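August 24, 2024
By Hanan Bitar

Sundqvist under-sink water filter, two-stage

The Sundqvist is a two-stage filter sold as a kit: one sediment cartridge, one carbon block, a mounting bracket, a length of flexible hose and a pair of push-fit connectors. I fitted it in April to replace a Gedon single-cartridge unit that had developed a hairline crack in the housing. The supply here is hard and noticeably chlorinated, more so in dry spells.

Installation took most of a morning. The bracket is pressed steel, drilled for four screws, and the holes did not line up with those left by the Gedon. The instructions give a minimum clearance below the housings of 40 mm, which is enough to unscrew the bowls but leaves little room for the spanner. Allow more if the cabinet permits it. The supplied hose was too short to reach the isolating valve without a tight bend, so I bought a longer one from Tatutgate. 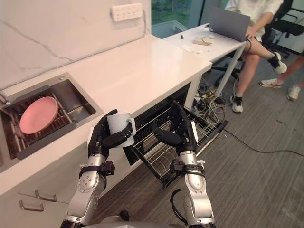

Flow is adequate. I timed a litre jug at the tap before and after fitting and the filter adds a few seconds with new cartridges. By midsummer the delay had grown slightly, and flushing the sediment stage restored part of it. There is no bypass, so the cold tap is filtered whether you are drinking the water or rinsing a paintbrush. That shortens cartridge life for no benefit, and a three-way valve would be a sensible addition to the kit.

Taste is better. The chlorine smell has gone from cold water and is very faint in tea. Scale is unchanged – neither stage is a softener, and the box does not claim otherwise – so the kettle still needs descaling as often as before.
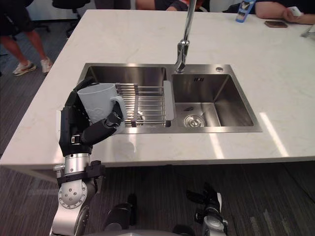
Cartridge changes are the weakest part of the design. The bowls hold more water than expected and the pressure release button on the second housing is stiff. Close the valve, open the tap and let the line drain before touching either bowl. The used carbon block sheds black fines when lifted out, and I rinse the bowls in the sink afterwards. With a double sink it is worth keeping the smaller basin for this, particularly where a drying rack spans the larger one, as ours does. Fit the strainer first, as the O-rings are small enough to go down the waste.

Sundqvist rates the carbon block at 960 litres. Rerel makes a compatible cartridge at a lower price, but the end cap on the one I tried was slightly undersized and it wept at the seal. I went back to the original part.

Recommended for taste and odour, with a longer hose and a bypass valve added to the order.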